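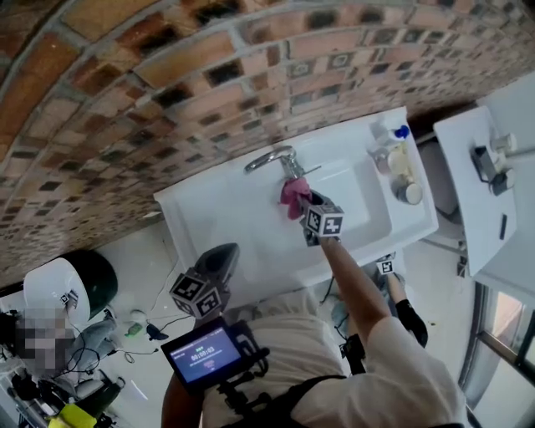 4 Jun 2025. Handheld collection, washroom tasks, Fondville site

Working notes on the recording rules, draft 3. Replaces the November sheet, which was written for tabletop work and doesn't hold up around sinks.

Task set is faucet wipe, basin wipe, rim wipe. Two grippers per operator, cloth in the right. Bright cloth only. The white one from the Lozano batch vanished against the ceramic in review and those episodes are parked until Amparo decides.

Rules as they stand:

Start the timer before either gripper moves toward the sink. Episode cap is 60 seconds. If the wipe isn't finished by then, stop and log it as incomplete. Do not trim.

All cube faces clean and flat. Chrome and wet ceramic throw glare back at the tags, so check tracking with the faucet in view before the first take. Lost tags for more than 16 consecutive frames: reject the episode.

Cloth goes into the jaws by hand, before the timer. Regrasping during a wipe is allowed and gets its own label. Dropping the cloth ends the episode.

Leave bottles and jars on the counter where they are between takes. Move them only at a scene change, and write the scene change down. Two operators were tidying up after every take, and that gave us a false reset in the Londau set.

Cables off the walking path. This needs to be a line on the pre-session checklist with initials next to it. Same for shoulder straps: snug, nothing hanging into the basin.

Bystanders and personal items get blurred before upload, never after.

Count to date: 2,070 episodes recorded, 1,536 accepted under draft 2. Have not rerun the filter with the new tag rule. Expect the number to drop, mostly on faucet wipes, where the wrist turns the cube away from view.

Open:
- Grarko format wants one task label per episode. Ours has a second one for regrasp. Amparo Arroyo to ask if a sublabel field is acceptable.
- Is pressing the cloth at the faucet base without a stroke a wipe? Draft 3 says no. Reviewers split on it.
- Daylight. No rule yet for blinds.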